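Breltstead Play Lab – Headset and Motion Gear Safety Check
February 1, 2026

Play area clear to the taped line: OK. We moved the beanbags back again, and thank you so much to whoever stacked the spare controllers neatly!
Wrist straps on all Plemovo controllers: 4 frayed. Please swap these before anyone plays Sison, which has a lot of throwing in it and gets everybody (me included) a little carried away.

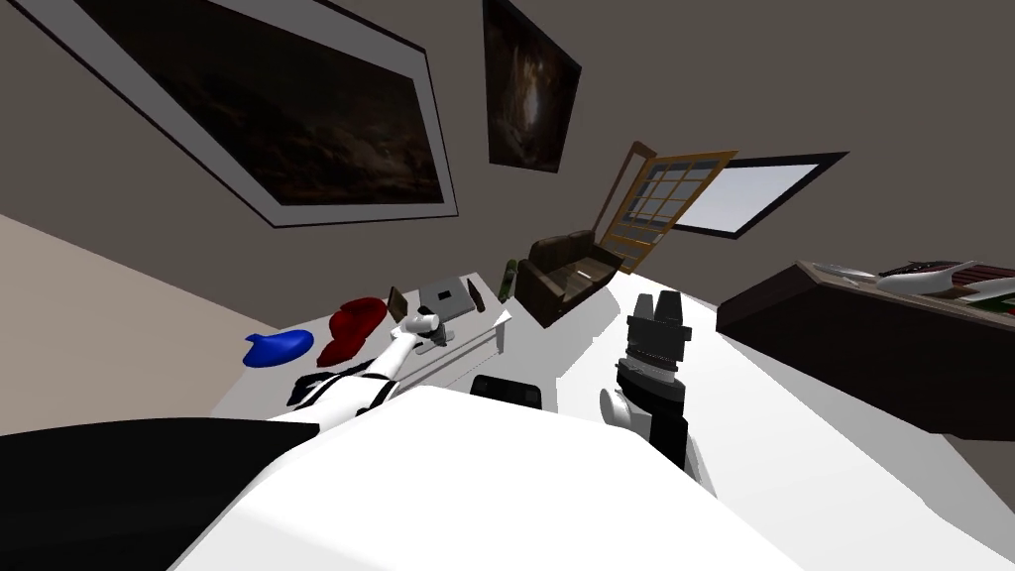

Simulated desk, laptop-like device and armchair.

Headband sensors wiped down: OK, though the foam on the older Dasik set is getting thin – new pads would be a kindness to everyone's forehead.
Charging shelf: FIX. One cable runs across the walkway and needs to be taped down.
Flashing-light notice at the door: OK, and nice and easy to read.
Breaks every 40 minutes: timer works, but do turn it up a bit.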